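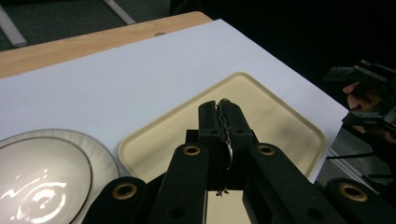 图12-1 浅托盘与银色细链

搜索本书 请输入关键词 搜索 高级检索

第12章 小件物品的临时停放

12.1 从一条链子说起

前几章处理的都是大件：衣柜、被褥、冬天的靴子，以及那台谁也不肯承认是自己买的跑步机。大件有一个美德，就是丢不了。你可以讨厌它，可以绕着它走，可以在它上面晾毛巾，但你总归知道它在哪儿。

小件没有这种美德。一条细链子摘下来，随手一放，第二天早上它可能在洗手台边上，可能在睡衣口袋里，也可能已经和另一条链子、一段耳机线结成了命运共同体。学员在课前问卷里写得最多的一句话是“我明明放在这儿了”。笔者不怀疑这句话的真诚，只想请各位注意“这儿”二字。多数家庭的“这儿”，面积大约等于整套房子。

本章讨论的就是怎样把“这儿”缩小。用到的主要器具是浅托盘，价格便宜，样子平庸，历来不受整理类书籍重视。那些书更愿意谈定制抽屉和配套的标签机，大概是因为托盘写不满一本书。我们打算写满一章。

学习本章后，你应当能够：说明“停放”与“收纳”的区别；为一个房间选定停放点；按照链类、餐具类、零钥匙类的不同脾气摆放小件；在晚饭后把托盘清空，并且不必为此发表讲话。

12.2 停放与收纳

收纳是给东西一个家，停放是给东西一张长椅。项链的家在首饰盒里，茶匙的家在餐具抽屉里，这一点大家没有分歧。分歧出在回家的路上。人从外面进门，手里有包，嘴里有话，让他立刻走到卧室，打开盒盖，把链子扣好再平放进去，这个要求写在书上很好看，执行起来通常活不过一个星期。

所以需要一个中间站。中间站的规则很宽松：东西可以乱一点，可以混着放，可以停一晚上。唯一的条件是有边。没有边的中间站叫桌面，桌面的问题各位家里都有现成的实验材料，本书不再附图。

Toshiko Murakami在给初级班讲课时，喜欢让学员回家数一数客厅里有多少个“先放一下”的地方。交上来的作业里，冠军是一位退休的制图员，他把每一处都标在了平面图上，带比例尺。讨论的结果是，他家缺的东西很明确：他需要把那些地方合并成2处，然后忘掉其余的。据说合并很顺利，忘掉还在进行中。

12.3 托盘的选择

选托盘时看三样：边、底、颜色。

边要低。边高了就成了盒子，盒子会让人产生往里堆的冲动，堆到最后，下面那层归考古学管。低边只够拦住一颗滚动的珠子，也只需要拦住它。四角最好是圆的，擦起来省事，抹布能一口气走完一圈。

底要平。带绒布的托盘看着体面，细链子却很容易和绒毛发生感情。带格子的托盘适合已经有条理的人，而已经有条理的人多半不会翻到这一章。

颜色宜浅，米色、奶油色都行。深色托盘上放一枚黑色发夹，效果和扔掉相差无几。浅色的代价是显脏，灰蒙蒙的印子一片一片，看久了也能看出几分山水意境。定期用湿布擦，擦不掉的部分，视为意境。

尺寸方面，长边约30厘米足够一个人用。两个人合用时不要换更大的，应当再买一个。托盘越大，责任越模糊，Zoltán Deák家里那只能端烤鹅的大托盘就是反面教材：全家都往里放，全家都认为该由别人收拾。

还有一条不成文的经验：托盘放在白色台面上时，记得留出手掌能伸进去的空位。许多人把它推到墙角，左右再摆上花瓶和台灯，停放点就此变成了展览。

12.4 餐具的特殊情况

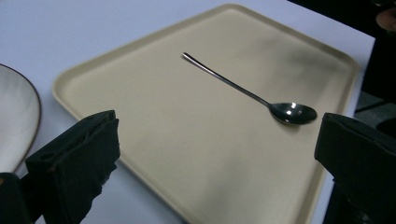 茶匙在小件里自成一派。链子丢了，主人会着急；茶匙丢了，要等到家里来客人、只剩一把可用的时候才有人发觉，而那时大家都会很自然地看向办公室、保温杯和上一次搬家。茶匙的流失很慢，每次一把，从不打招呼。

它的停放也有讲究。用过的茶匙应当直接进水槽，这没有商量余地，本章不为懒人开这道门。可以停在托盘上的只有洗净擦干、暂时还没回抽屉的那一把，以及马上就要用的那一把。勺碗朝上放，拿的时候捏柄，指头不必去碰入口的那一头。朝下放也不犯法，但Etelka Antal会在点评时叹气，她的叹气在班里是算分的。

餐具和首饰能不能共用一个托盘？从几何上说完全可以。从早餐的角度看，不建议。厨房一个，玄关或卧室一个，各管各的，互相不串门。假如家里实在只有一个托盘，就分时段：白天归茶匙，晚上归链子，交接时擦一遍。

12.5 链类的摆放

细链子怕三件事：扣着不扣、团成一堆、被人从中间一把拎起来。第一件会让松开的一端到处找东西钩；第二件会打结；第三件会让前两件同时发生。

推荐做法如下。先把搭扣扣上，哪怕只放一夜。捏住靠近搭扣的位置，让链身自然垂下，等它停止打转，再让最下端先碰到盘底，手跟着慢慢往一侧移，链子便会躺成一条松松的弧线。弧线不必好看，不自己压自己就行。一个托盘放一条最稳妥，放两条时中间隔开一掌。放三条的人，请直接去读第194页“解结”一节，早晚要读的。

已经打了结的链子，不要在托盘里原地用力。挪到平整的台面上，拿两根细针慢慢拨，拨到心烦就停下来喝杯茶。茶匙在厨房那个托盘上。

12.6 清空

托盘每晚清空一次。时间定在晚饭后、坐下之前，坐下之后就是另一门学科了。清空时，每样东西只有两个去处：回家，或者承认它没有家。后一种要记下来，写在纸条上，攒到周末统一安排住处。收据、糖纸和来历不明的螺丝不在此列。螺丝可以再留一晚，毕竟它总是从什么上面掉下来的。

课前练习

一、在家中找一个带低边的浅盘，不许新买。放在你每天最先腾出手来的地方，连用一周，记录每晚盘中剩下的东西。
二、取一条细链，练习12.5节的放法，直到链身不再自压。家中有猫者，请先关门。
三、清点抽屉里的茶匙，写下数目，交给一位家人保管。学期末再数。

读者评论

Hjalti Laxdal 2020年12月13日
第三题做完了，比结婚时少了一半。太太认为是我带去单位的，我认为是她认为得太快了。

豆角焖面
绒布那段说得太对了，我那条链子现在带着一圈紫色的毛，摘不干净，干脆当设计。

Reynaldo Villanueva
请问玄关没有台面，只有鞋柜，托盘放鞋柜顶上可以吗？家里老人觉得首饰放在鞋上面不像话。

阿棉
回楼上，我家就放鞋柜顶上，垫了块布，老人就不说什么了。另外194页那节我读了两遍，结还在。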